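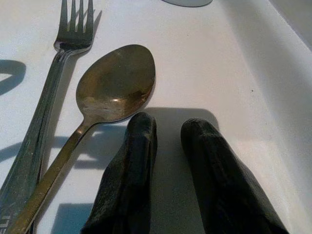
Subject: Re: [shared-kitchens] Cutlery, mugs and the counter at Barnarberg

Dear list,

Thank you for the many answers to my first message in August. I quote below the one which I want to answer, and I write under each part.

> We had the same trouble at Lovum. The cutlery goes into the drawer
> after washing, and after one week the forks and the spoons are all
> mixed, and half of them have gone upstairs. Do you keep yours in
> the drawer or on the counter?

We had everything in the drawer until spring. Now the cutlery for daily use stays on the counter and only the spare pieces are in the drawer. I was against this at first, I must admit, as I like a clear counter. But people take one fork, they use it, they wash it and they bring it back to the place where they saw it. With the drawer they did not do so.

> What do you stand them in? We bought the Clasia holder and it is
> too tall, the teaspoons disappear in it.

We also looked at the Clasia and decided not to buy it. An ordinary mug is good enough for a small kitchen. It should be a mug with a heavy bottom, otherwise it falls over when there are only long forks in it. Please put the handles down and the tines up if you want to see quickly what is missing. I know that some members prefer the opposite for hygiene, and we had a long discussion of this on the list already, so I will not open it again.

> And do you let people leave their food out as well? Ours would
> like to, but I am afraid of the mess.

Yes, but only along the back of the counter, and only closed packets. The front must be free for working.
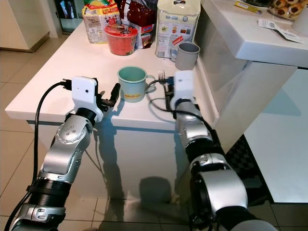
COUNTER AND SNACKS

The back row is for things which everybody may eat: bags of snacks, cup noodles and similar. Tall bags stand at one end, so that they do not hide the small ones. What is private goes into the cupboard with a name on it. We do not write names on the things in the back row, because then the people ask why they may not take it.

Mugs may stay on the counter too, if they are clean. We have a pale green one and a grey one there at present. When I wrote the rules I wanted a maximum of 2 mugs, and it was accepted without any vote, which is rare in our house.

The counter is white and glossy and it shows every finger. We wipe it in the evening with a damp cloth and then with a dry one. Powder cleaner we do not use any more, it made the surface dull near the sink in our old kitchen.
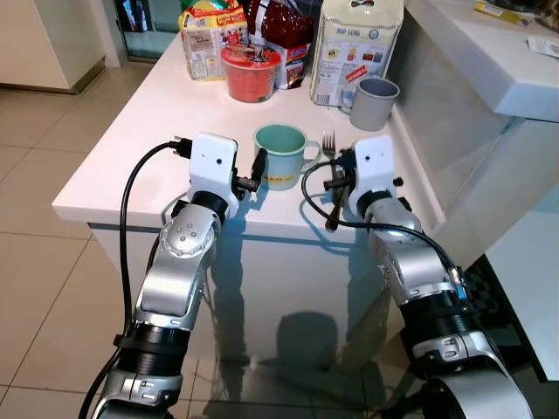 About the cost I can say the following. We put aside 50 per year for cutlery and mugs together, and until now it was sufficient. I do not recommend buying a complete new set. Our forks and spoons do not all match, and I have not heard any complaint. If you buy single pieces, take one home first and try how it lies in the hand. The very thin handles bend when somebody uses them for frozen butter.

One question from my side. The group which runs the Yurt in summer would like to borrow our cutlery for their weekends. Has anybody here a good way to mark it, so that it comes back? Paint does not survive the washing, and I would not like to scratch the handles.

With kind regards from Barnarberg,
the kitchen group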